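4.2 What ends up in the bowl

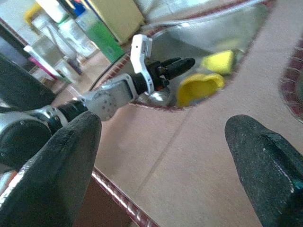
Figure 3. A steel mixing-size bowl with a dark red rim, holding two yellow items, one of them cup-shaped.

Every household in the study owned at least one large bowl, and hardly any of them used it for what it was bought for. Of the 27 kitchens we visited in September, 19 kept a big bowl out on the counter or beside the sink, where it took in whatever had no better home. Participants were firm that this was temporary. One bowl had been temporary for 12 years.

We logged 581 items across all bowls and sorted them by the scheme in Section 3. Food made a poor showing. The leading class was what Midtbø calls "things on their way somewhere," meaning objects picked up during tidying and set down again before the tidier reached the right drawer. The bowl in Figure 3 is a fair specimen. It has a shiny steel interior, plenty of room, and two yellow pieces that between them fill very little of it. The smaller and flatter one resembles a sponge, and was coded as "cleaning, probable." The larger has a scalloped, slightly crumpled upper edge and gave our coders a good deal more trouble. It went into "vessel, other," a class that had been meant to stay small.

Color turned out to matter more than we had planned for. Asked how they decided what went in the bowl, people at the Flastau site talked about size and about whether a thing might drip. Their bowls told another story, and roughly a third held items of a single color. We first blamed our own sorting, then had the photographs recoded by a second pair of readers at Bataineh, who found the same pattern and were a little smug about it.

Depth had the effect one would expect. Shallow dishes were emptied often, as their contents stayed in plain sight and looked like a reproach. Deep bowls were emptied when somebody needed the bowl. Two participants bought a second bowl instead, a solution our model does not handle well and to which we return in Section 5.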